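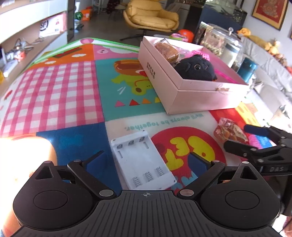
Battery-compartment faults account for most of the toys put aside at the Kollardale toy library, and nearly all of them can be put right at the sorting stage. The part to look at first is the holder itself. A typical three-cell type, such as the white plastic one on the play mat, has a coil spring at one end of each slot and a metal contact at the other. The spring takes the flat, negative end of the cell. If a spring is bent over or has lost its height, the cell will rattle and the toy will cut out when it is moved.

Of the 52 items put aside since September, four had a broken wire. The rest had dirty contacts, tired springs or cells left in over the winter. Please take cells out before a toy goes back on the shelf – this includes cells that still test well.

For cleaning, use a cotton bud with a little white vinegar on any pale crust, then a second bud with plain water, and leave the holder open overnight. Do not use sandpaper. It takes off the plating and the contact will rust within a few months. A pencil eraser is enough for light marks. Springs can be drawn out by 2 mm with a small hook, once only; after that the holder should be replaced. Spare holders are in the Tavus drawers, second column, sorted by number of slots. Check the direction of the wires before you take the old one out, as the colours in the older Seol toys do not follow the usual red and black.

Holders that have been fitted must be tested with the lid screwed down. Several lids press on the cells and hide a poor contact when open, or cause one when closed. Any toy with a lid that can be opened without a tool is not to go out on loan, whatever its age marking.

The next repair evening is on 30th May at the Nevdale Road hall, from half past six. Bring a small cross-head screwdriver if you have one – the hall set is missing its two finest sizes. Kanokwan Paisan is keeping the parts list and would like to have requests for springs and holders before then. The present order is for over 200 springs, in three diameters, and can still be changed.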